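Old office Dell towers: worth stripping, or just scrap?
Forum: Hardware > Repairs and Reuse
Started by slotted_spoon, Oct 29, 2018

slotted_spoon wrote:
I keep reading that ex-office towers are a goldmine if you take them apart yourself. I have my doubts. A local clearance firm, Gerlach, has a listing up for 432 of them as one lot, and a chap I know wants to go halves with me on a small slice of it, 2 pallets. His sums say we can't lose. His sums also say a tower takes ten minutes to strip, and he has never stripped one.

So before I hand over any money I'd like to hear from people who have done it. The plan is to lie each one on its side, panel off, take the memory, processor, drives and power supply, then weigh in whatever is left. The ones I'm judging by are Dells with the blue plastic catches on the drive bays.

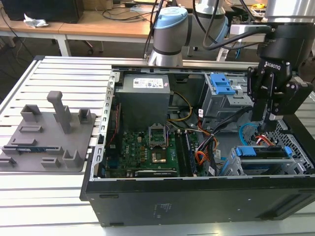 My worry is the time. Memory is quick, fine. But a power supply has its wires running all over the inside, and I can't see how you get one out without unplugging half the machine first. Am I being a misery or is the ten minutes nonsense?

Filulico wrote:
It's nonsense for your first one. By your twentieth it might be true. The blue catches do help, you'll be glad of them compared with the sort where every drive has four screws and one of them is round the back.

What I'd question is the value. Old memory in small sizes sells for pennies, and you have to test it, bag it, list it and post it. Processors are better because they're small and don't break in the post. The power supply in a branded tower often suits that tower and not much else, so check the plugs before you count it as stock.

tin_lid_terry wrote:
Disagree about the power supplies. I sold some 300 of them over two years, nearly all to people keeping the same model of office machine alive. Those people don't want a new computer, they want that one to switch on again. You do need the model number in the listing title or they'll never find you.

Filulico wrote:
Two years, though. Where did you keep them all?

tin_lid_terry wrote:
In the garage, and then in the other half of the garage. Point taken.

Britta Eichhorn wrote:
I look after the machines at a small training centre, so I open these up fairly often, and I'd argue with the plan itself. Why strip them at all? A whole working tower with memory in it is worth more than the pile of bits you get out of it. You'd be spending hours turning one thing you can sell into six things you might.

If you must do it, settle on an order and keep to it. Mine is memory, then drives, then cables, then the power supply, and the processor at the very end. I don't like an open socket sitting about with its metal bracket up while somebody is still pulling cables over it. One dropped screw on those contacts and the board is scrap.

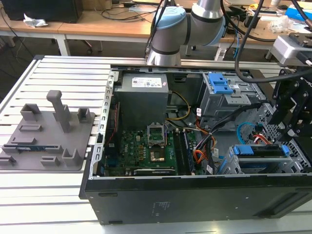
I also want something with separate places in it standing next to the case, so that each part has a home the moment it leaves the machine. A muffin tin is fine. A heap on the desk is how you end up with a stick of memory under a drive and no idea which tower either came from.

slotted_spoon wrote:
Fair about selling them whole, but the listing says "untested, sold as seen, may be incomplete". I read that as somebody having already been through them for the good stuff. If the sockets are empty and the memory is gone I've bought a lot of heavy boxes.

Britta Eichhorn wrote:
Then ask Gerlach for photographs with the side off. Five machines picked at random. If they won't do that much, you have your answer.

ulto_mug wrote:
Sceptic here as well. I did this with a mate a few years back and we made less per hour than I got for stacking shelves. The asking price on ours was 1,164 for the lot and we thought we'd robbed them. Then came van hire, and the scrap yard paying us a lower rate than the one on its own website, because the cases were "mixed" (plastic fronts still on).

Also, mind your hands. The edges inside office cases aren't always nicely finished.

Filulico wrote:
The Dells aren't bad for that. I've had far worse from cheap home-built cases.

ulto_mug wrote:
I have a scar from one that says otherwise, but all right.

tin_lid_terry wrote:
Cables next, because people always bin them. Don't. SATA cables come out in five seconds and a bag of mixed ones sells. Pull on the plug and not on the wire, and if there's a metal clip, press it. The blue ones and the red ones do the same job before anybody asks, the colour doesn't make them faster.

The thick bundle from the power supply is the slow bit. The big connector on the board has a catch on one side and it will feel stuck when it isn't. Squeeze the catch, rock it a little, take your time. 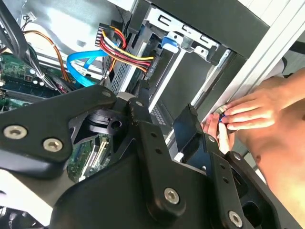 Go the other way and yank it, and sooner or later you lift the whole connector off the board. I've done two like that and I was in a hurry both times. Unclip the wires from wherever they've been tucked before you try to slide the supply out as well, or it comes halfway and jams.

proris_again wrote:
Nobody has mentioned the hard drives. Office machines, other people's files. Are you going to wipe every one? I wouldn't sell a used drive on at all, I'd drill it and put it in with the scrap. Knock that off the profit too.

slotted_spoon wrote:
He had the drives down as the best earner, so there goes that column.

Britta Eichhorn wrote:
You can wipe a drive properly, there's no need to drill it. It's slow but you can leave it running while you do the next tower. I'd agree it isn't worth it for the small old ones.

proris_again wrote:
We'll have to differ. I've bought "wiped" drives with somebody's wages spreadsheet still on them.

slotted_spoon wrote:
Right, I've emailed Gerlach and asked for five with the sides off. I've also told my friend I'm not paying for a van until he has stripped one in front of me with the clock running. He's gone a bit quiet. Will post the photos if they send any.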